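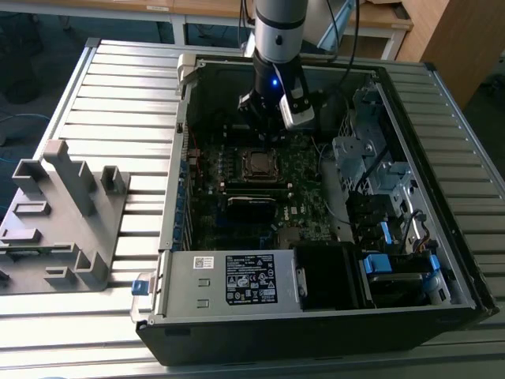 Section 3. Setting up the backup box

Read the whole section before you start. Most of the calls we get are from people who did step 6 before step 4.

You'll need: an old desktop that still starts, one big drive for the backups, a small drive for the system, a network cable, a USB stick, a screen and keyboard for the first evening. After that no screen needed. The Komstead installer runs on nearly anything but not on tablets, and not on anything with a cracked power supply, please.

Before you begin

Copy anything you care about off the old machine. Everything. The installer wipes both drives and it won't ask twice. Photos, tax stuff, the folder called New Folder. Check the desktop too, people forget the desktop.

CAUTION: Power off at the wall and pull the cord before you open the case. Hold the power button in for 15 seconds after. Touch bare metal on the case before touching anything else. Not on carpet, not in wool socks.

Getting the hardware ready

1. Lay the tower on its side somewhere with good light. Take off the side panel.

2. Blow the dust out. Outside if you can, it's worse than you think. Hold the fan blades still while you do it.

3. Fit the drives. Big one in the lower bay, small one wherever it goes. Data cable, power cable, push until they stop. If a cable needs force it's upside down.

4. Write down the serial number on each drive, with the bay it's in. Tape the note inside the panel. When a drive fails in two years' time you will want to know which one to pull.

5. Old coin battery on the board? Swap it now. A flat one means the clock resets, and if the clock is wrong the backups run at silly hours or not at all.

NOTE: Leave the panel off untill the first start. Mind your fingers, and keep the cat out.

Installing

6. Write the Komstead image to the USB stick. Use the writer on the download page, don't just drag the file across. Dragging looks like it worked. It didn't.

7. Plug in screen, keyboard, network cable, stick. Power on. Tap the boot menu key (differs by maker, check the first screen) and pick the stick.

8. Choose Install, then Backup Box. Not Desktop.

9. Pick the small drive for the system. Check the serial against your note. Then check it again.

10. Give the box a name. Short, no spaces. Ours is Erdős on the label and erdos on the network, the installer doesn't like accents.

11. Set the admin password, at least 14 characters. Write it down on paper and put the paper somewhere that isn't the box.

12. Let it restart. Pull the stick when the screen tells you to, not before.

If it goes back to the installer, you left the stick in. If it says no boot device, go back to step 7 and check the drive order in the setup screen.

Accounts and schedule

13. From your normal computer open a browser and type in the address shown on the box's screen. Log in as admin. Browser will grumble about the certificate the first time, accept it.

14. Add one account for each person in the house. Don't share accounts. One shared account means one person's tidy-up deletes everybody's photos.

15. Install the Clalerora client on each computer. Point it at the box, log in with that person's account, tick the folders to back up. Leave out Downloads unless you really want it.

16. Set the schedule. Default is nightly. Laptops do better with "when plugged in", they're usually shut at night.

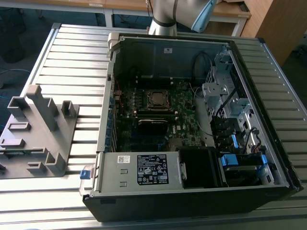
One reader wrote to say the schedule should come before the accounts, as she had added everyone in the house, gone to bed, and woken to every laptop trying its first full copy at once and the wifi on its knees. Fair point. The order stays for now, the schedule page is blank until there's an account, but do this: add one person, run their first copy right through, then add the next. By cable if the laptop has a socket. First copy is slow whatever you do. After that only changes go over.

Second copy, away from home

A box in the cupboard is no help if the cupboard burns. You want another copy elsewhere.

17. In the box settings open Offsite. Two choices: Madus storage, or another Komstead box at a friend's or relative's place.

18. For Madus, paste in the key from your account page. For another box, swap codes with the other household. Each side has to approve.

19. Turn on encryption. Print the recovery sheet. Lose that sheet and the offsite copy is rubbish, we can't open it and neither can Madus.

20. Set an upload limit if your plan is slow. Half your upload speed is a good start. Night only if somebody works from home.

Test it

21. Pick a file you don't care about. Delete it from the laptop. Restore it from the box. Open it. If it opens, good.

22. Do the same from the offsite copy. Slower, be patient.

Do both tests again every 3 months. We do ours with the smoke alarms in October and then whenever the calender nags.

Where to put it

Off the floor, out of the sun, not in the laundry. Air on all sides. Near the router if the cable is short. Put the panel back on once the first start has gone well, screws in, labels facing out so you can read the name without moving the thing.
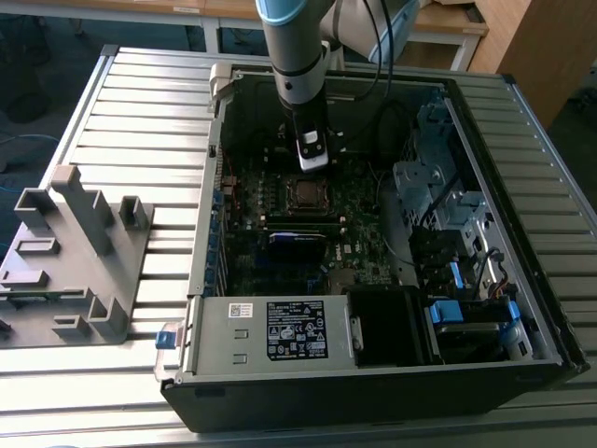 Fig. 3. Dell tower on its side, side panel off

Troubleshooting, quick

Box not found: cable first, then router, then restart the box.
Backup stuck: look for one huge file. Usually a video.
Beeping: count the beeps, look them up under the board maker. Often memory not pushed all the way in.
Clock wrong: step 5.
Drive warning, yellow: order a new drive this week.
Drive warning, red: stop using it today, see Section 4 for swapping drives.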